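# The rulebook stops at the tray

For two years I have been reading the good-practice documents that companies send out with their robot work, and I have come to dread the section on tools. It is always short. It says tools should be "presented in a consistent manner." It says sharp items call for "additional care." Then it goes back to fences and stop buttons, where the authors feel at home.

My complaint is with the short section. Put two arms at one table, hand them a set of sickles to put in a tray, and see how far "additional care" gets you.
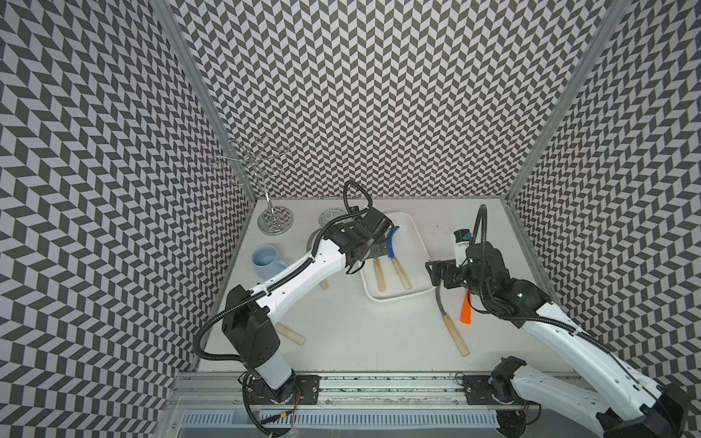
*Opinion | From the Clumuma newsletter, December*

I should say where I stand. I don't think robots are about to take over the tool shed, and I don't think they are useless there either. What I doubt is that the people writing the rules have spent an afternoon near the kind of work the rules are meant to cover. The Danus guide, which a lot of small shops now treat as law, has 1012 numbered clauses. I went through all of them with a pencil. Two deal with the shape of the thing being picked up.

Two! A sickle is nearly all shape. The blade curves, the handle doesn't, and the weight sits somewhere you wouldn't guess from looking at either end. Lay a few side by side and the handles slide over one another while the hooks tuck in behind their neighbors. A clause that talks about "the object" as if it were a box has nothing to say about lifting one hooked tool away from another.

The usual answer is that a standard can't cover everything and the details belong in the local procedure. Fine. I asked to see some local procedures. The one from Hovville ran to 40 pages, and on the subject of blades it sent me back to Danus. The Danus guide, at the matching clause, says to consult the local procedure. I read that loop three times to be sure I hadn't missed a page.

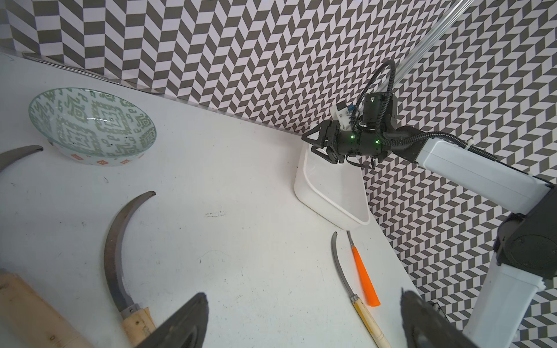
So what would I want in writing? First, which part of the tool gets gripped. On a hand tool there is a handle, and people have known for a very long time what it is for. A person passing you a sickle thinks about where the edge is pointing, and thinks about where your hand is going to be. If an arm is going to take a blade by the steel, a rule should say when that is allowed, and what happens to the next person who reaches into the tray.

Second, direction. Blades at one end, handles at the other, every time, with the handle end facing whoever unloads. It costs nothing to write down. I have seen a draft that gave half a page to the color of the tray and didn't mention which way its contents should face.

Third, clutter. Rule writers love the bare table. Real tables have a cup on them, or a bowl, or a mug tree, and the arms have to work around whatever is there. I have heard people argue that clutter should simply be banned from the work area. That is a good rule for a factory line and a silly one for everywhere else, and "everywhere else" is what the sales brochures keep promising us. If a machine is going to be sold for sheds and kitchens, then test it with the dishes out and say so in the report.

Fourth – and this is where I lose friends – sameness. Nearly every test plan I've read calls for identical items. Buy a box of new ones, number them, begin. A working tool collection doesn't look like that. It has an orange handle in among the wooden ones, a stained grip, a bit of tape, a painted blade next to a bare one. A plan that uses matched tools tells you how the machine does with matched tools, and I'd like to see that sentence printed on the front page of every results sheet.

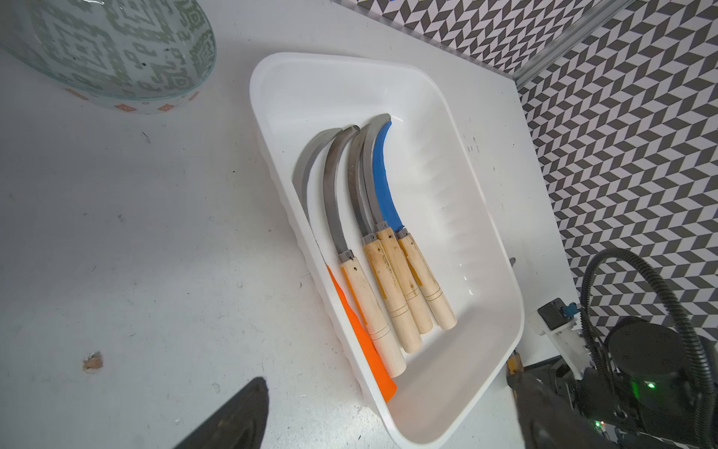 ## What the Jaiswal draft gets right, and what it doesn't

There is one document I can be half kind about. The Jaiswal draft, which has been passed around for comment, has a real chapter on curved and edged hand tools. It asks for mixed sets. It asks that the tray be described, rim and all, because a raised rim changes how a gripper comes in. Whoever wrote that part has watched a finger catch on a lip.

Then it spoils things with a number. A setup is to be called "proven" after 700 picks. Why that many? The draft doesn't say. It doesn't say whether those picks have to come from different starting positions, or whether one easy layout repeated all day would count. It doesn't ask what went wrong in the ones that failed, and a dropped sickle and a slow one go into the same column.

I don't trust a word like "proven" when it has been bought by the pick. I would rather read ten honest pages of notes on where the tool was lying, how it was held, and who had to step in, with the bad runs left in.
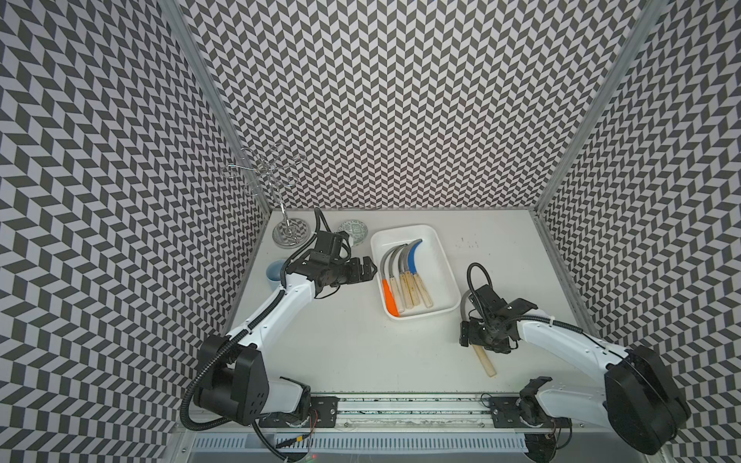
Two arms make all of this harder, and the draft gives them a single paragraph. It says the arms "shall not interfere." But both of them need to reach the same tray, and a held sickle sticks out past the fingers in two directions, handle one way and hook the other. The space an arm needs is bigger once it has picked something up. Any rule about keeping arms apart should be worked out with the longest, most awkward tool in the grip. The draft measures with the grippers empty.

I sent that comment in, along with the one about direction. The reply thanked me for my interest and said both points would be considered for an annex. Annexes, in the Jaiswal scheme, are optional reading.

I have asked for them to be moved into the main text, and I'll keep asking at each comment round. In the meantime, if your shop is working from the Danus guide, write your own page on blades and pin it up where the tray gets loaded.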